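### 4.2 Staging the equipment budget

The service operates six supported-living houses in and near Lukow. At the start of the study each house had its own small equipment line, and purchases above a set amount went to the regional office for approval. Assistive robots did not fit either route. A two-armed mobile unit cost more than any house could carry, and the regional office had no basis for judging whether one would earn its keep in an ordinary lounge room.

We therefore treated the purchase as a staged decision. In the first stage no hardware was bought. Money went to simulation licences, one workstation and staff time for building household tasks. In the second stage a single unit would be leased and moved between houses. Outright purchase was left to a third stage, which this paper does not cover.

Bernadette Sabatier, who manages the equipment program for the houses, set the condition for moving from the first stage to the second. She asked for a list of the jobs that support workers would hand over, ranked by how often they came up on a normal shift, and for some evidence against each one. Tidying small items from the floor was near the top of the list in every house. Residents who use walking frames are at risk from anything left underfoot, and picking things up is hard on the backs of older staff.

Two supplier quotes were compared. The Rillola quote covered the base, both arms and a pair of two-finger grippers, with servicing charged by the visit. The Carbone quote was higher at the outset but included servicing and a spare gripper. Neither quote included the cost of preparing a house: moving furniture, improving the lighting, or finding a place to charge the unit that did not block a hallway. We added these as separate lines after a walk-through of each house, and they differed more between houses than we had expected. Older houses with narrow hallways were the dearest to prepare.

Floor tidying was tested in simulation, using the Prandia package, before any lease was signed. Each task variant was run 1,000 times with objects and furniture rearranged between runs. The objects differed in shape and finish, and the rooms were modelled with the sort of furniture the houses have, including glass-topped tables, which staff had raised as a worry (Figure 3).

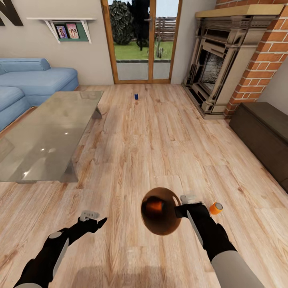
**Figure 3.** Simulated floor-tidying task in a living room. The right gripper is in contact with a brown sphere; the left gripper is open. A dark blue can stands on the floor farther back.

### 4.3 Costs carried into the lease stage

Grippers were budgeted as consumables. Barış Sezer, who maintains hoists and beds for the service, advised against spreading their cost over the life of the robot, as is done with hoist motors. His view was that fingertips would wear at the rate they were used and should be charged to the house using them. We adopted this, and set aside 78 hours of technician time for the lease period – enough for moves between houses, fingertip changes and a fault allowance.

Training was charged to the regional office. Casual staff were included, although they had been left out of the first draft of the budget, as they cover most evening shifts.

The lease was planned to begin in February, after the summer leave period, when rosters are easier to fill.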